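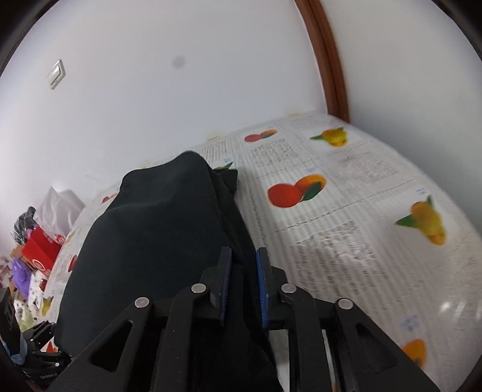 *2 min read*

I fold almost 100 T-shirts a month between my own laundry and the kids', and black ones used to be my least favorite. Every bit of lint shows, the seams disappear, and it's hard to tell front from back. Now I do them first! The method below is quick, it works on any soft knit top, and the finished shirts stand up in a drawer so you can see all of them at once.

## Get set up

Use the bed. It's a good height, and a light bedspread makes dark fabric so much easier to read (a busy print is fine – mine has lemons on it and I love it). Pull the cover reasonably smooth before you start.

Take one shirt out of the pile and drop it in front of you. It'll be a heap, and that's okay.

## Find the neckline first

Skip the hem, skip the sleeves. Look for the rounded edge of the collar, then for the label, which tells you where the back is. On a black shirt I go by touch as much as by sight: the neckband is thicker than everything around it.

Once you have it, pinch the fabric at both shoulders, lift the whole shirt and give it one good shake. Lay it face down with the neck pointing away from you.
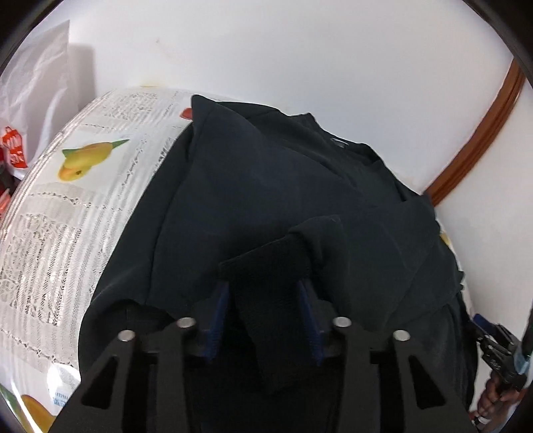 *Black knit, still loosely folded, with the neckline showing near the top.*

## Fold it

1. Smooth from the middle out to the sides with flat hands. Two passes will do.
2. Bring the right side in to the center, and turn the sleeve back on itself so it lies along the fold.
3. Do the same on the left. You should have a long strip the width of the collar, give or take.
4. Bring the hem up until it's just short of the neck.
5. Fold in thirds from the bottom. Press down gently and stand it on its edge.

If it flops over, the thirds were too loose – open it up and try again, a little tighter. Very thin shirts sometimes like one extra fold.

## A few extras

- Lint roll *before* step 2, while the shirt is flat. So much faster!
- Long sleeves get a zigzag: fold the sleeve in, then back down toward the hem.
- Stack as you go at the foot of the bed, all facing the same way.

My first drawer took 20 minutes and held 19 shirts, with room left for socks down one side. Start with the softest, oldest tee you own, which will forgive a crooked fold, and save the stiff new ones for later in the pile.

– Shahnaz Patwary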